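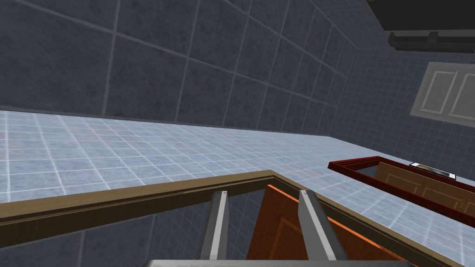 Ruxandra Ardeleanu
12/14/21

Arnisbridge is going to lose its Saturday-style market and I don't think most people in town have noticed. Well, they've noticed the stalls are fewer. They haven't noticed why.

Pitch fees. That's the short version. In November the fee for a standard pitch on the square went up to 131 pounds a month, paid up front, whether you trade or not. A woman selling eggs and two kinds of jam can't find that in December. The man with the smoked trout has already gone to Mokance, where they charge by the day and let you park behind the stall. Good for Mokance.

I grew up with markets. My grandmother sold plum butter and peppers off a trestle and she knew to the penny what a bad morning cost her. A wet day, you went home early and ate the stock. You didn't owe anybody for the privilege of standing in the rain. So yes, I'm biased.

The council's line is that the square has to "pay its way". Fine. Does the bandstand pay its way? Do the hanging baskets? The market brought in 2,983 pounds last year after costs, it's in the accounts, page 13, go and look. It wasn't losing money. It just wasn't making enough for somebody's spreadsheet.

And then the Vunden idea. If you missed it, Vunden is the firm that wants to run the whole thing as a "food quarter". Matching huts, card only, street food till ten at night, a gin bar. I have nothing against gin. But have a look at the application form for traders. Four pages, and not one question about where the food is grown. You could fill that square with burgers from three counties away and call it local becuase the hut is painted green.

What I'd like is dull. Daily fees, low in winter. Half the pitches kept for people who grow, rear, bake or bottle the stuff themselves within a decent drive. A tap that works. Somewhere to plug in a fridge. Put the fish upwind of the cheese, or is it downwind, anyway apart.

People tell me the supermarket has killed all this off and I'm being sentimental. Maybe about the plum butter. Not about leeks. The leeks at Furtună's stall were pulled the evening before, still with mud on, and they cost less than the washed ones in plastic. Same with the swedes. Same with the pork, if you'll eat something other than loin, and you should, shoulder is better and does two dinners and a soup.

Also, it's where you get told things. How long to boil the ham. That the brown-looking pears are the ripe ones. I learnt to cook celeriac from a stranger in the queue who couldn't bear to watch me put it back.

More than 4,000 of us live within walking distance of that square. If a fair few bought one thing a week, a cabbage, a loaf, whatever, the stalls would stay and the Vunden lot would have a harder time saying there's no demand. I know money is tight. A cabbage, though.

The consultation is still open and the form is at the library desk, they keep it under the counter so you have to ask. Question six is the one about fees. Write in the box, don't just tick, the ticks get added up and the boxes have to be read out at the meeting. I've done mine. It went over the page and I had to ask for anohter sheet.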